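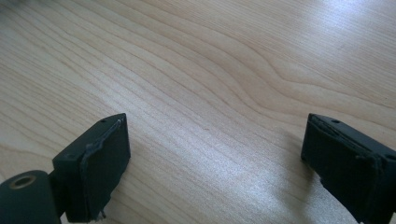 2023-04-17
by tableside_in_bronbridge

Bought a secondhand table in Bridley for 80 dollars and have spent more time looking at the grain than eating off it.

The left side is well behaved. Thin lines, close together, minding their own business. Then you go right and the whole thing loosens up into a big S, like the tree had a second drink.

The listing said "light wood." I have asked three people what kind of wood and received four answers, so it is light wood.

My sister-in-law says it could be laminate. We are not discussing this at dinner — which would be held on the table.

Things I have learned about a pale, slightly shiny tabletop by a window: every crumb is an event. I used to have a dark table in Yensuk and apparently lived in filth for years without knowing.

Bought a bottle of Ponia polish for 15 dollars. The label says to follow the grain. Follow it where? It goes diagonal, ripples, then turns around.

Tried going straight across. Felt rude. Went back and did the curves.

Coasters are now house law. I own two. Dinner for four is going to involve some sharing.

Still need chairs. The matching ones in Bridley were 94 each, so we may be standing until October.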